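Início > Brinquedos > Faz-de-conta > Cozinha

Análises · Conjuntos de brincar

Texto de Aitana Tejada
Maio

Conjunto de cozinha Bunia: peças, proporções e arrumação

O conjunto Bunia chega numa caixa de cartão simples, sem divisórias interiores, com as peças em sacos separados: loiça e utensílios num, alimentos noutro. A caixa, com tudo dentro, acusou 1131 gramas na balança. Comprei-o na loja Bustamante, a preço de tabela, e usei-o durante várias semanas em cima de uma mesa branca, misturado com peças que já cá tinha. A avaliação incide sobre três pontos: acabamento, escala relativa das peças e facilidade de lavagem.

O acabamento da loiça é o ponto forte. O verde-sálvia é mate e uniforme, sem diferença de tom entre a caneca e o escorredor, e as arestas das peças não apresentam rebarbas perceptíveis ao toque. O escorredor tem os furos abertos de origem. No modelo equivalente da Bastberg encontrei vários tapados por película, que tive de abrir com um palito.
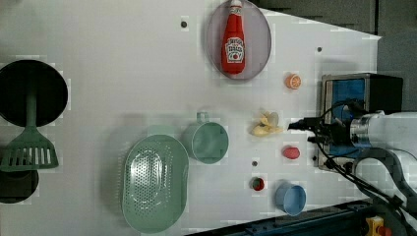 O escorredor serve para passar água a sério? Serve, desde que se use por cima de um lava-loiça: escoa depressa, mas a aba é estreita para mãos pequenas e a peça vira-se se for segurada só de um lado.

A escala é menos consistente. A caneca está dimensionada para a mão de uma criança de três ou quatro anos e aceita a maior parte dos alimentos. O frasco de ketchup segue outra lógica e fica próximo do comprimento do prato. Para quem monta uma mesa de refeição com lugares marcados, isto obriga a pôr o frasco à parte. Para quem quer um objecto fácil de agarrar, é uma vantagem. A Flillside resolve o problema com um frasco mais curto, mas cobra-o em separado.

Quanto aos alimentos, a qualidade varia de peça para peça. Os citrinos têm os gomos bem marcados e a cor da casca não passa para a polpa. A banana descascada é amarelo-claro, mole, e perde a forma quando fica debaixo de outras peças; recupera em parte se for deixada solta durante a noite. A superfície retém pó e cotão com facilidade, pelo que convém lavá-la mais vezes do que o resto.

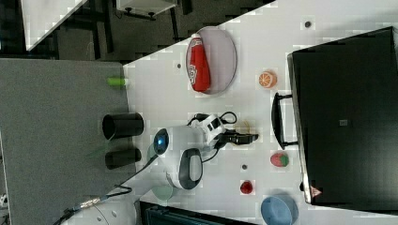

A estabilidade em cima da mesa foi o segundo ensaio. Inclinei o tampo ligeiramente, apoiando duas pernas num livro, e registei o que se deslocava. As peças planas, pratos incluídos, não saíram do sítio. As cilíndricas rolam sem resistência assim que tombam, e em mesas sem rebordo acabam no chão. Os dois copos pretos, deitados junto à borda do tampo, são o caso típico: a parede é lisa e nada os trava. O morango, com as folhas verdes no topo, comporta-se melhor do que a forma sugere — as folhas funcionam como calço. Um tabuleiro com rebordo baixo elimina o problema e custa pouco.

Mortimer Yazzie, que publica medições de brinquedos de cozinha e me cedeu a sua folha de ensaio, usa um critério que adoptei: abrir e fechar cada encaixe até aparecer folga. Ele vai até aos 3000 ciclos com um dispositivo próprio. À mão, parei nos 876 no frasco de ketchup, sem folga mensurável na tampa. Não considero o resultado conclusivo, mas chega para excluir defeitos grosseiros.

Lavagem: água morna e detergente neutro, sem máquina. O folheto admite a prateleira superior a baixa temperatura. Fiz uma única passagem e a caneca saiu intacta, mas o rótulo de um dos frascos antigos levantou num canto. Seque-se o escorredor de boca para baixo, ou a água fica presa nos furos do fundo.

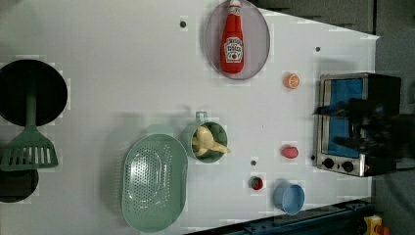 A espátula ranhurada seca ao ar em pouco tempo, pendurada ou apoiada na frigideira. As ranhuras são largas o suficiente para passar um pano fino, coisa que não se pode dizer da versão da Bastberg. O cabo é estreito e flecte um pouco quando se carrega na ponta. Em uso normal não incomoda; como alavanca para levantar peças pesadas, não serve.

Na arrumação, a caneca leva um alimento pequeno lá dentro e poupa espaço na caixa. As frigideiras são o que mais volume ocupa e devem ir primeiro, encostadas ao fundo. A caixa original não resiste a muitas aberturas: as abas rasgaram ao fim de duas semanas e passei tudo para uma caixa com tampa.

Pontuação final: 97 em 120 na folha do Yazzie. Perde pontos na escala do frasco, na banana e na embalagem. A loiça em verde-sálvia também se vende em separado e, para quem já tem alimentos de brincar em casa, é essa a compra que recomendo.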